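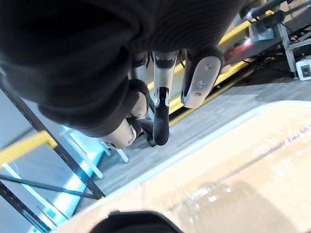
beryl_bickerstaff wrote:
I'd put a second strip of tape across before you trust that box, Freya. One wide strip of clear along the top is fine for blankets, but I lost a whole carton of jars that way moving out of Oakley, and I still think about the plum ones.

freya_w wrote:
Oh Beryl, the plum ones! All right, you've talked me into it. I have 272 of those little parts bags to shift before August is out and I'd hate to sweep them up off the carpet.

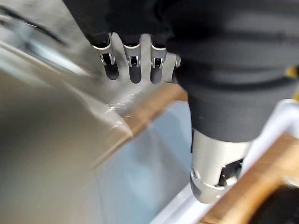
My trouble is shiny metal, and it has been ever since we took over the Kellow room. I wipe everything down with a damp cloth, feel very pleased with myself, and then the light comes on and there are streaks from one end to the other. A brushed finish like the one on that silver cylinder is so much more forgiving (I go with the grain and it comes up lovely), but big smooth surfaces defeat me every time.

flellow6 wrote:
Sorry, but I have to disagree on damp cloths. Dry microfiber, two of them, one to wipe and one to buff. And I think Beryl is being too hard on single strips. Good tape, pressed down well, is plenty.

freya_w wrote:
Well, I'll try the dry cloths tonight and let you know! The table is the next job, and I want to keep the black holders out on top where people can reach them.
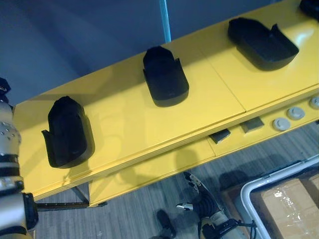
I know Plusis sells a drawer unit for that sort of thing, but I'd only forget what I put in it.

beryl_bickerstaff wrote:
Leave them out, dear. And flellow6, you weren't there for the jars.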